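I want to put in a word for recipes that don't tell you how long anything takes.

My grandmother's card for bean soup says "cook till it's right." That's the whole instruction! When I was twenty I thought this was the laziest sentence ever written, and I spent a good two years trying to fix it with a timer and a notebook. The soup got worse. Some nights the beans were gravel and some nights they were paste, and I'd stand there waving the notebook at the pot like it had signed something.

What I'd missed is that beans are all different ages. The bag I get from Dinel (the little market on the Henholm road, go in July when they have the good corn) might have been on the shelf a month or a year, and no number on a card can know that. You have to fish one out and bite it. Then you fish out another one ten minutes later and bite that too. My grandmother must have bitten thousands of beans in her life and I never once saw her look at the clock.

Now I own a cookbook, a big handsome thing, and every step in it has a time attached. Onions, five minutes. Has anybody in the history of onions gotten them golden in five minutes? I've got a decent stove and a heavy pan and mine take closer to thirty. I used to think I was doing it wrong. I'd turn the heat up to catch up with the book, and then I'd have black onions with raw middles, right on schedule.
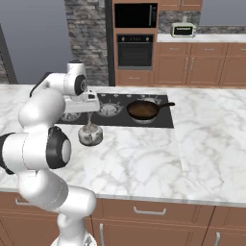

Erlinda Cruzado wrote to me after I grumbled about this last time, and she didn't hold back. She said it's very nice for people who grew up at somebody's elbow, but she didn't, and "cook till it's right" is no use at all if you've never eaten it right. She learned everything from times on a page, starting with a boiled egg, and she'd have given up and ordered pizza forever without them.

Well, okay. I've been chewing on that for weeks and she has a point. I had a grandmother. I knew what that soup was supposed to taste like before I could spell it, so even my bad batches had something to be measured against. If you hand a person a card like that cold, you're kind of locking the door on them.

So I'll give some ground. Put the time in, fine, but tell me what I'm looking for too! "Until the onions slump and smell sweet, maybe half an hour" would do it. Oi-ling Yang down in Belstead lent me her mother's dumpling notes and they're written just like that, all "dough should feel like your earlobe" with a few minutes penciled in next to it. I made them twice. The first batch was ugly and the second was really pretty good, and I spent the whole afternoon pinching my own ear with floury fingers.

And eggs, Erlinda, eggs you can have. I time my eggs. I've never been able to tell a thing about an egg from the outside.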